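Clundard Student Robotics Club Takes On the Shoe Rack for Its Household Tasks Project

Club receives 2,000 dollars from Kallusport and opens sign-ups for the September session

CLUNDARD – The student robotics club at Clundard Technical College will spend its next session teaching a two-armed robot to put shoes away. The project is part of the Grokthorpe Household Tasks Challenge, a student competition in which teams prepare a robot to do ordinary chores in a room that has not been cleared out for it.

The club has 18 members this year, most of them in their first or second year of study. It is open to students in any program. Current members come from mechanical engineering, computer science, nursing and furniture design.

Kallusport, a sporting goods retailer with a store near the campus, has given the club 2,000 dollars toward parts and travel. The store has also donated shoes in a range of sizes and styles, including running shoes, slip-ons and children's sneakers. The Imhof workshop, which repairs small machinery, is letting students use its benches on evenings when the college lab is closed.

"Shoes are a hard object for a robot," said Gertraud Hauser, who teaches the automation course and advises the club. "They bend, they come in pairs, and the left one has to end up on the left. Last year we worked with boxes and cups. The students asked for something harder and they got it."

The challenge has three rounds. In the first, a team's robot must pick up one pair from a flat surface and set it on a shelf with the toes facing out. In the second, it must fill a gap in a row that already has shoes in it. In the third, a judge moves shoes during the run and the robot has to continue without being restarted. Each run lasts 12 minutes, and a team may stop early if it wishes.

Students collect practice runs by guiding the arms by hand or by remote control, then use the recordings to train the software. The club has set a target of 500 practice runs before the regional round. Runs are saved whether they succeed or fail, and a student marks each one with the type of shoe, the starting position and any contact with the rack.

"I spent my first month writing labels," said Thư Đào, a second-year student and the club's team lead. "It is slow work, but you learn where the arms have trouble. Low shelves are the worst for us. There is not much room for the fingers to get in and let go."

Members share the jobs of operating the robot, resetting the shoes between runs, checking cables and keeping the log. New members start with resetting and move to the controls once they have passed the safety check.

A person's hand on the heel of a black slip-on, on top of the two-tier rack, with the lower shelf already holding four pairs:
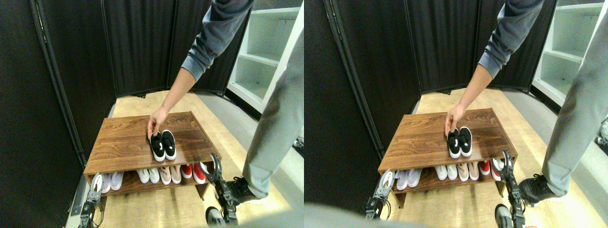

How to Join

Sign-ups for the September session are open to all enrolled students. No programming experience is needed. Members should plan on two evenings a week, with extra lab time before the regional round. Closed-toe shoes are required in the lab, and long hair must be tied back.

Students who want to look around first may attend the open lab at 5 p.m. during the first week of classes. Parents and local residents are welcome at the same event.

Donations

The club is still looking for children's shoes, boots with laces and small shelving in good condition. Items may be left at the front desk of the automation department, marked "Robotics Club."

About the Club

The Clundard student robotics club is run by students of the college with support from the automation department. Membership is free. Media requests and questions about visits should be sent to Gertraud Hauser through the department office.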